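I've been buying scarves from Hostow since before they had a real storefront, so I was pretty excited to hear they're finally doing pocket squares. The new line lands in February, and I got to handle a few of them early. They're silk twill, hand-rolled at the edges, and bigger than most of the ones in my drawer.

The designs come from Nataša Softić, who used to draw tile patterns and still kind of does, if you ask me. There are nine in the first batch. My favorite is the one called Wurard, a deep green with a rust border and these little hooked shapes that look like birds until you fold it, and then they look like fishhooks. I also liked the plum one a lot, though it's a bit much with a striped shirt (I tried).

Hostow's printing is being done by Gashi, the same small shop that handled their winter scarves. Kastriot Hoxha runs the floor there and told me they threw out three full rounds of samples before the green came out right. He sounded tired about it! The first run is 411 squares total, and 308 of those are going straight to the online shop. The rest will be split between a couple of menswear stores that I'm told will be named later this month.
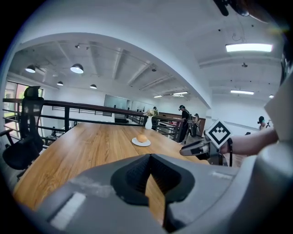
Can you get one with a monogram?
Monograms will be offered on the solid-border designs only, up to three letters, stitched in one corner, and they add a week to the order.

I asked Rokeya Weerakoon, who handles orders, about gift boxes too. Those are coming from Ekoso and they're flat, so the square ships folded once and you don't spend your morning ironing creases out of it. Ties are still on the list for later in the year, but she wouldn't give me a month - and believe me, I pushed.

One gripe. The care tag is sewn in right at the corner, exactly where you'd want a clean point showing, and I had to snip mine out with nail scissors. Rokeya says they've heard that from other people and the next run might get a printed tag on the sleeve.

The shop page opens at 9 in the morning on launch day, and newsletter folks get the link first. I'm going for the green, so please leave me one.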